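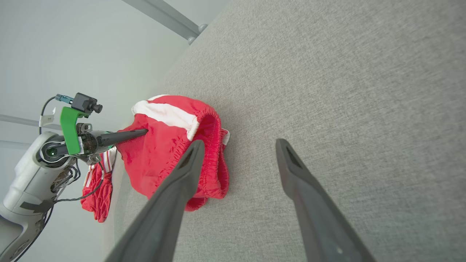
Cell upkeep meeting, Clurkgate workshop
Minutes, August

Present: cell operators, maintenance, software. Apologies from Ondura.

1. Last minutes
Agreed with one change. The spare finger order was 5 pairs, not 3.

2. Two-arm garment cell
The cell has logged 492 hours since the arms were remounted. Maintenance went through the cable runs at the wrists. Black cable hangs in loops by the grippers, and one run had worn at the sleeve where it rubs on the housing. The sleeve has been replaced. Operators are to check both wrists at the start of each shift and report any loop that can reach the fingers.

The teal connector on the wrist camera is to be pushed fully home before power-up. Trevaskis asked for a strain relief behind it. Maintenance will fit one and report back.

3. Finger alignment
Left and right fingers were reset after the last tip change. Software wants the open gap measured again after up to 76 cycles on light sportswear. Red shorts stay as the test item until then.
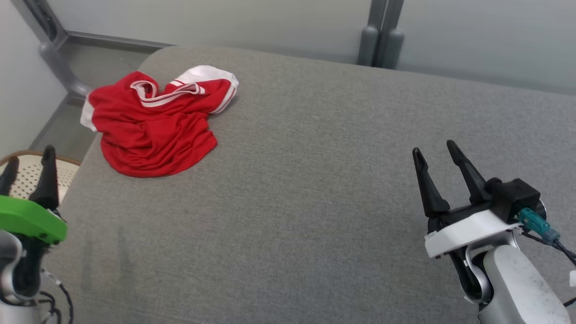

Photo: Clurkgate workshop, cell log
Maintenance asked that both grippers be parked open and clear of the garment before anyone reaches in. Agreed. The step goes on the card at the cell.

4. Spares
Odell has quoted for 3 camera brackets. Price accepted. Fasteners to be ordered separately.

5. Actions
Maintenance: strain relief, bracket order.
Software: gap measurement, updated wrist offsets.
Operators: shift check sheet.

Meeting closed at 3:40 p.m.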